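Shared Tools and Public Purpose

The city of Arkport should treat the lending of household tools as a public service. Most families need a paint scraper on 2 days a year, yet are expected to buy and store one. A modest lending desk at each branch library - open 30 hours a week - would serve renters and owners alike. Loans should be free, with fees kept for late returns.

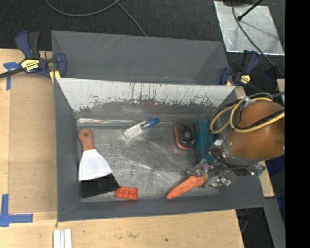
Inês Prata objects that free loans would hurt the hardware stores on Plullbridge Road, and asks that the city buy its stock from them.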